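Ticket: Desktop will not power on, bench log
Site: Ollonis, front office
Handled by: Eltari workshop
Opened: May 30, 2020
Status: Open, waiting on part
Priority: Normal

Reported problem

Desktop shuts off by itself after a few minutes of use. Started in April with one or two shutoffs a week. Now it happens every morning and the last two times it would not come back on until it had sat for a while. User reports the fan getting loud right before it goes off. No error message on screen.

User has already tried a different wall outlet and a different power cord. No change.

What is on the machine

Accounting files, kept on the local hard drive. The last backup the user could find is from April. Please do not wipe or reimage. User has asked for the files first and the computer second.

Step 1. Intake

Machine came in with power cord, no keyboard or monitor. Case has normal wear, no dents. Side panel latch works. Blew out dust at the door before bringing it in, quite a lot from the front vent.

Step 2. Power test

Started on first try. Ran 200 seconds and shut off. Let it sit, tried again, ran 70 seconds. Fan went to full speed both times before the shutoff. Unplugged the drive and repeated, same result, so the drive is not causing it.

Step 3. Power supply

Checked with the tester, all voltages in range. Swapped in the shop's spare supply anyway. Still shut off. Put the original supply back in.

Step 4. Cooler and processor

Took the cooler off. Old paste was dry and had gone to powder on one side. One of the mounting posts on the cooler is cracked and it was not pulling down evenly. Cleaned the cooler base and the processor with alcohol. Processor looks fine. It is in a labeled tray on the shelf with the ticket number on it.

Do not reuse the cooler. New one is on order from Mabuza, quoted at 145 with shipping. Customer approved up to 200 for parts.

Step 5. Open case check

Case on its side on the bench, panel off. Socket is empty with the retention frame still on the board. Drive is in its bay between the two blue release clips. Power supply is in place with its label facing up.
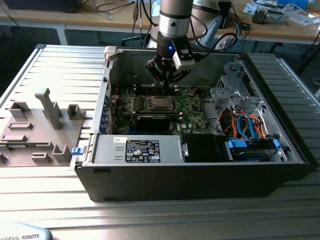 Step 6. Copy the files

Still to do. Squeeze the blue clips, slide the drive out and put it on the dock. Copy the whole user folder to the shop server under Ekulell, then open a few of the accounting files from the copy to make sure they read. Put the drive back in the same bay.

Step 7. Reassembly

When the cooler arrives: processor in, fresh paste, cooler on, tighten the screws in a cross pattern. Reconnect the fan lead before closing up. Run for two hours with the panel on and log the temperatures here.

Note to front desk

Customer would like a call before pickup. Afternoons are best.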